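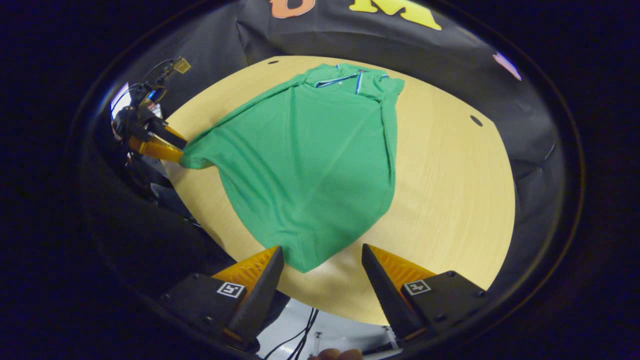
Rhydian Bevan asked us to print his complaint before our sales talk, and we think he earned it: every arm vendor he has ever dealt with sent him a safety manual the thickness of a phone book, and what his people wanted was one page they could tape up next to the table. Fair enough, Rhydian. We wrote it, it got a little longer than one page (it always does), and it now ships in the box with every kit.

# Brostivine Table Practice Kit

The Practice Kit is a set of rules, labels, and checklists for shops and labs where a small arm and a person handle soft goods at the same table. Shirts, towels, pillowcases, that sort of thing. Cloth is friendly stuff and it makes people relax, and we'd like them to stay relaxed while still knowing where their fingers are. A polo shirt held by one corner in a pair of ribbed fingers is about as gentle a job as an arm ever gets, and the same motor is still behind it.

## What comes in the kit

- The Fedomine rule card, large print, wipe-clean, two copies
- A 15-point start-of-shift checklist, on a pad of 300 tear-off sheets
- A roll of floor and table tape for marking the arm's reach
- Cable ties and stick-on cable anchors
- A hand-over log, spiral bound, with room for comments (please use the comments!)
- A wall copy of the stop procedure, with blanks for your own names and extensions

You'll need your own arm, your own table, and your own stop button. The kit works with any of the common tabletop arms, and it doesn't plug into anything.

## The rules on the card

These are the house rules as printed. Change the wording if your people have better words for it, but please don't drop any.

1. One person is in charge of the arm at a time, and everyone at the table knows who it is.
2. Say "hands in" before you reach across the tape, and wait for an answer.
3. If the arm is holding cloth, don't tug on the cloth. Ask for a release, or stop the arm and open the fingers by hand the way your arm's maker describes.
4. People using a hand-held gripper keep their own fingers behind the housing. The gap between the pads is for fabric.
5. Keep the arm's cables tied back far enough that no joint can catch them, and keep any floor cables out of the walking path.
6. Buttons, zippers, and drawstrings get looked at before the first grip. A hard button under a finger pad slips differently from plain knit.
7. Drapes and backdrops are pinned or weighted so they can't drift into the arm's reach.
8. Nothing else lives on the table. Coffee goes elsewhere.
9. Whoever presses stop is thanked, whatever the reason was.

Rule 9 is the one we get letters about. Nia Bevan wanted it moved to the top, and in her own shop she has done just that with a marker pen -- we have no objection at all.

## A word on standards

The kit is a daily habit, and it sits on top of your formal risk assessment. It doesn't take the place of one. If you have people working within reach of an arm, you should be reading the ISO robot safety standards that apply to your setup (ISO 10218 is the usual starting point for industrial arms), along with whatever your state or your insurer asks for. Our card carries no certification, and hanging it on the wall won't make a workplace compliant. Where the card and your own assessment disagree, please follow the assessment and then write and tell us, so we can look at the wording again.

## Sizes and ordering

| Kit | Item no. | Good for |
|---|---|---|
| Single table | 627 | One arm, one table |
| Skoverska room set | 1542 | Up to four tables in one room |

The room set has the same contents four times over, plus a larger wall copy of the stop procedure. Refill pads and tape can be ordered separately under either number; just write "refill" in the notes box and tell us which item you're after.

The rule card was last revised in June. If yours has only eight rules on it, you have the older one, and we'll gladly mail you a new pair at no charge -- send us your shipping address and the number of tables you're running.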